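Saliba Basket Rental: Frequently Asked Questions

What do you rent?
Woven baskets and trays for weddings, showers, buffets, market stalls and shop displays. Most are wicker or willow. We do not rent tables, chairs or glassware.

Is there a minimum order?
Yes, 20 baskets for delivery. If you pick up from our Grillham shop you can take as few as two.

How far ahead should I book?
Six weeks is enough for most dates. June and September fill up early, so write to us by January if your event falls in either month.

Can I see the baskets before I decide?
Yes. The showroom is open from 10 a.m. to 4 p.m. by appointment. Ask for Nadine Chamoun. Sample baskets can go home with you for two nights against a deposit.

How long is the rental period?
Three nights. Extra nights are charged at a quarter of the base rate. If you know you will be late, call before noon on the return day and we will extend the booking if nobody else has the baskets reserved.

Can food go directly in the basket?
Wrapped items and whole fruit with a peel can. Bread, pastries and anything oily need a liner. Cotton liners are included with every bread basket and can be added to other orders for a small fee. Please don't use wax paper alone under hot rolls. The steam goes through and marks the weave.

Can I use candles?
Only battery candles. Open flames in or next to the baskets void the damage waiver.

Can I decorate them?
Ribbon, string and floral wire are fine if you take them off before return. No hot glue, spray paint, staples or tape.

Do I have to clean them?
Shake out crumbs and wipe up spills with a damp cloth. Do not soak them or put them in a dishwasher. If something has stained, leave it and tell us what it was.

What if one gets damaged?
A loose strand or two is normal wear and costs nothing. A broken rim or handle is charged at the repair price on your contract. Lost baskets are charged at replacement cost.

Do you supply large events?
Yes. We stock over 1000 pieces, but not all in one style. For large orders we may suggest mixing two shades. Send your guest count and table layout to Eero Valtonen and he will send back a list.

Where do you deliver?
Grillham, Hultedach and the towns between them. Ground-floor drop-off is included. Stairs are extra, and we need to know about them when you book.

What is the cancellation policy?
Full refund up to 30 days before pickup, half after that. Date changes are free once. 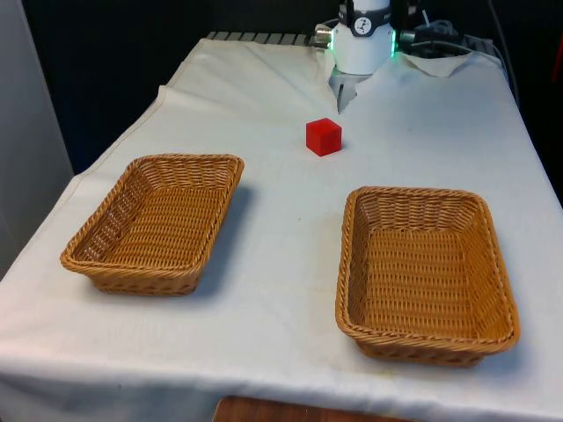
Rectangular wicker baskets with braided rims, on a white cloth.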